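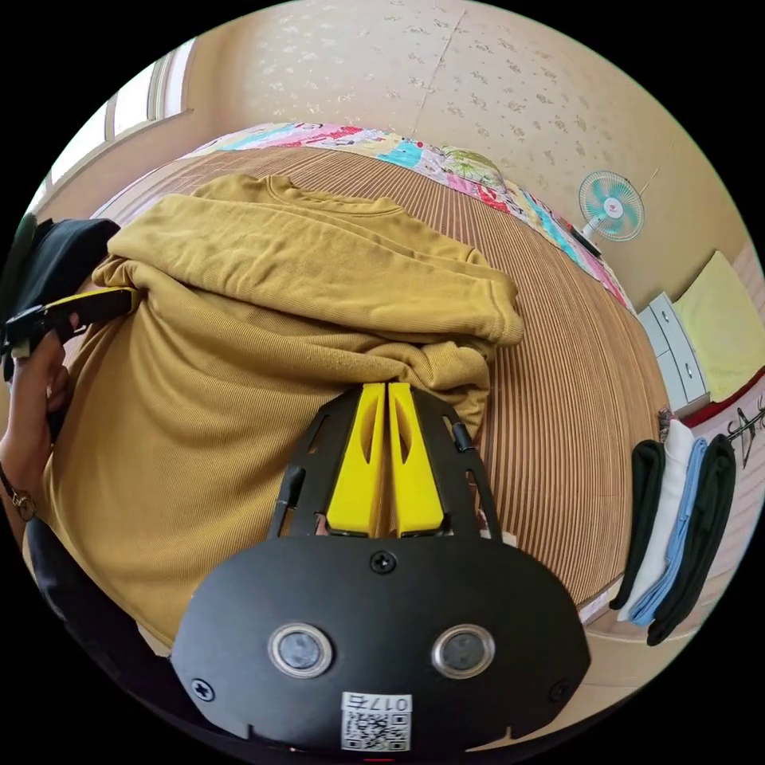
Section 4. Planning and Budgeting for Hand-Held Gripper Sets

4.1 Before ordering

Complete this section before submitting a purchase request to Flenmont. Prices are those in force on 29/06/2020 and do not include tax or shipping.

1. Decide how many operators will work at the same time. Household tasks such as folding clothes call for two grippers per operator, one for each hand.

2. Enter the unit cost on the planning sheet. One Devden gripper is $484. A matched pair with the Lebrun carry case and charger is $1740 – the case is not sold separately.

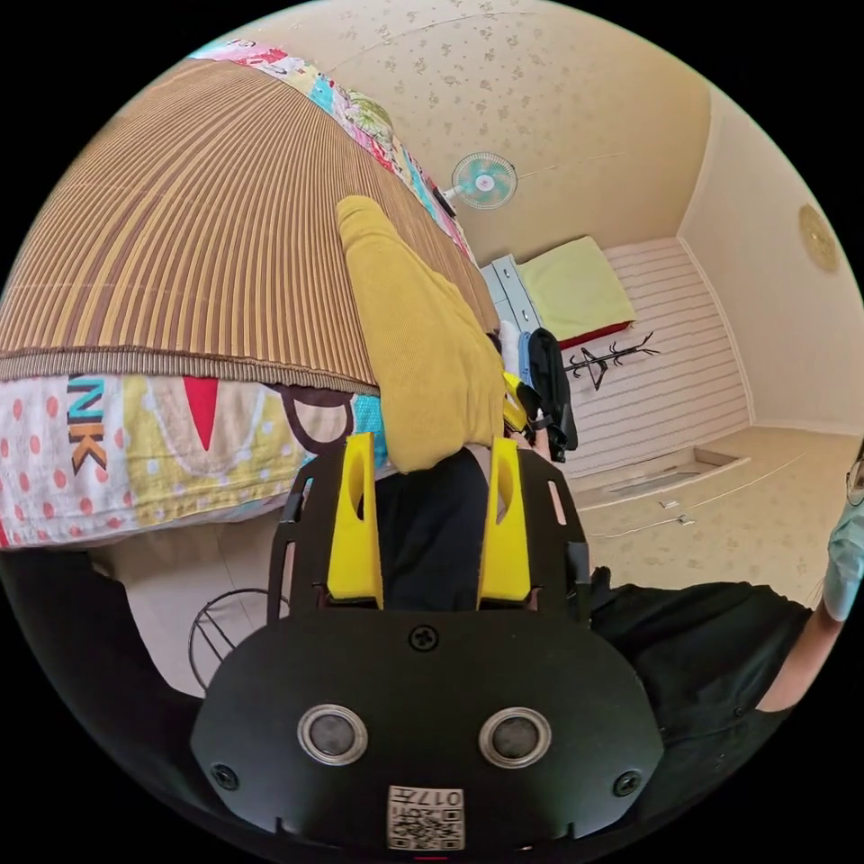 Figure 4-1. Gripper and folded garment at the bedside.

3. Check the label on each unit at delivery and enter its number in the equipment register. Units of a pair must stay together.

NOTE: Replacement labels are ordered through Flurker and are not covered by the service plan.

4.2 Consumables and spares

4. Budget for finger replacement. Knitwear and other soft goods are gripped between the finger faces, and fingers should be inspected after every 100 hours of use.

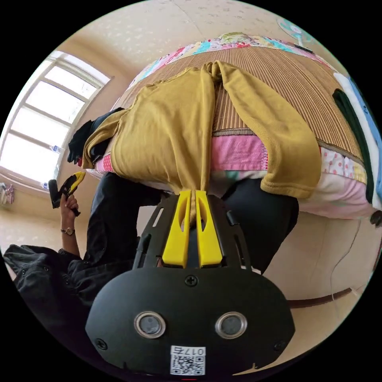
Figure 4-2. Knit fabric held between the fingers.

CAUTION: Do not substitute fingers from another supplier. Doing so voids the warranty on the frame.

5. Allow for work space. A bed or large table is suitable for garments. Keep cables clear of the operator's feet.

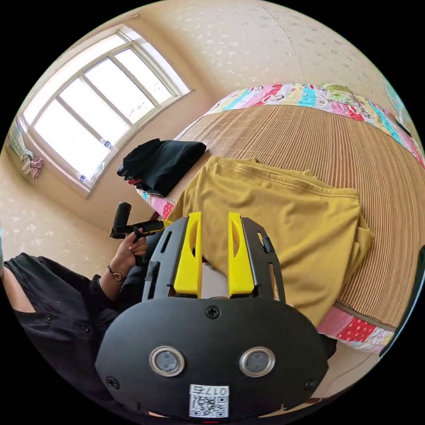
6. Add one spare unit for every four pairs in service. Repair orders received after October are returned in the next budget year.

7. Sign the planning sheet and attach it to the purchase request.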